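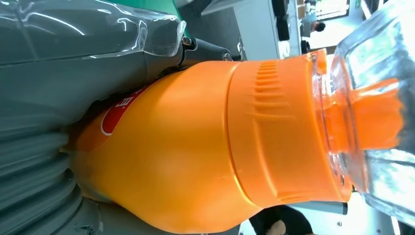 The packaging line at Werkau was commissioned in 1969 and still runs on its original drive shaft. Its maintenance engineer, who has looked after it for 5 years, spoke to us during the February shutdown.

Cap torque takes up most of his time. "If it's under, you get weeping in transit. If it's over, you get complaints from people with arthritis. The window between the two is narrow, and it moves with the resin."

The closures come from Trustetti in cartons of 534. He samples each carton on arrival, checking the bore, the thread start and the height of the skirt. Rejected cartons go back with a form. "They used to argue. Now they ask for the measurements."

Line speed is held at some 105 bottles a minute. The Bivier capping head is rated for more, but he has declined to raise it. "The chucks wear on one side. You don't see it until removal torque starts to drift, and by then you've got a shift's worth on pallets."

Asked about replacing the shaft, he said a quotation had been received and filed. The spare bearings are kept in the stores, second bay, greased and wrapped.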